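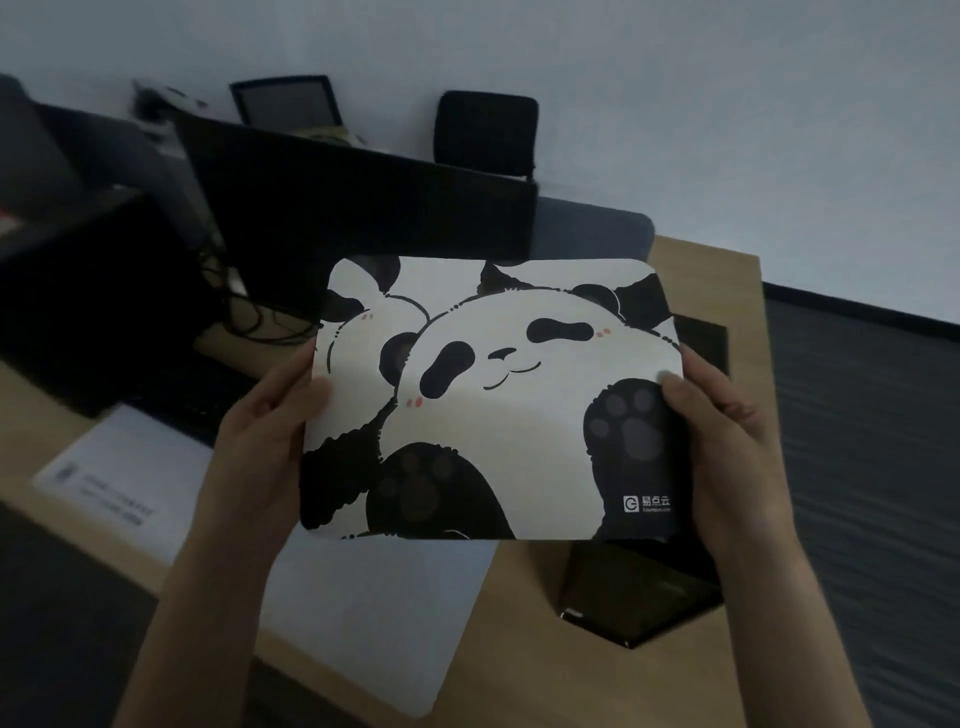 Steadiness on the honor: where do you draw the line?

Forum: Retriever Training and Hunt Tests
Replies: 9

gradylane wrote:
Okay, I need some outside opinions, my wife is sick of hearing me talk about this. My chocolate female Nedby is coming up on three and she's solid at the line when it's her bird. Sits like a rock, watches them down, goes on her name. Then we move over to honor and she turns into a different dog. Whining, creeping, butt coming up off the ground. She broke on the honor in our last training group and beat the working dog to the bird by a good ten feet. She was so proud of herself!

I've got her entered in a July test and I'm wondering if I should scratch. The entry is 110 bucks and I'd rather not donate it, but I also don't want to teach her that she can get away with it when I don't have a lead on her.

marshhen72 wrote:
Scratch. That money is gone either way if she breaks. And then she's learned something at a test you'll spend all winter trying to undo.

Lucian Dumitrescu wrote:
I'd want to know how often you honor in training. Be truthful now. Most folks I train with run their own setup, put the dog on the truck and go stand in the shade with a cold drink. The dog honors maybe once a month and then we act surprised. When my old male Grastis was young I made him honor every dog in the group, every single session, for an entire spring. He hated it. By June he'd lie down and look bored.

gradylane wrote:
Lucian, you got me. Once every couple of weeks, if that. It's usually just me and my neighbor and his dog isn't steady either, so you can imagine.

bluffcreek wrote:
I'm going to disagree with marshhen. Run the test. You learn more in one morning with live fliers and a gallery than in a month of bumpers in a hayfield. If she creeps, you pick her up, say thank you to the judges, walk off and put her away. She'll figure out that creeping ends the fun.

marshhen72 wrote:
And if she doesn't creep, she just goes? You can't pick up a dog that's forty yards out with somebody else's duck in her mouth. Plus you've messed up the working dog's run, and that handler paid an entry fee too.

bluffcreek wrote:
Fair point on the other handler, I'll give you that. I still think people hide from tests too long. My first one sat home a whole season while I waited for perfect and she was no better in the fall.

Jozef Vanhove wrote:
Two things that helped mine, take them or leave them.

First, honor without birds. Put her on a sit off to the side while another dog just does heeling or a few short hand thrown bumpers. No guns, no duck calls. If she can't hold it for that, the guns are way too much. Then add one piece at a time. I stayed on the no gun part for 2 weeks before I moved on, and that was with a fairly calm dog.

Second, heel her AWAY after the working dog is sent. Don't stand there and let her stare at the retrieve the whole way out and back. Turn, walk off, nice and quiet. Mine started looking up at me the second he heard the other dog's name, since that was his cue we were leaving - and a dog looking at you isn't creeping.

I learned the walking away part from an old fellow named Van Acker who had Chessies. Tough dogs, and they'd honor all day.

gradylane wrote:
Jozef, that second one is so simple I feel a little dumb. I always stood there like a fence post until the other dog was back. Tried it last night with bumpers (my kid threw, the neighbor's dog ran). First three times she was up on her toes. Fourth time she stayed down and came away with me, tail going like crazy.

Still on the fence about July. The closing is at noon tomorrow so I'd better make up my mind.

Lucian Dumitrescu wrote:
If you do stay in, find a group with five or six dogs between now and then. The Getwood bunch trains mornings at the gravel ponds and they don't mind visitors as long as you throw birds for a while. Bring water, there isn't a tap out there. And keep a short tab on her in training so you've got something to grab.

gradylane wrote:
Sending them a message now. I'm leaving her in for the moment, sorry marshhen! If we've had a break in the Getwood group by the week before, I'll pull her and eat the fee.

marshhen72 wrote:
I can live with that. Post how the first group day goes, and tell us how many dogs you got her to honor.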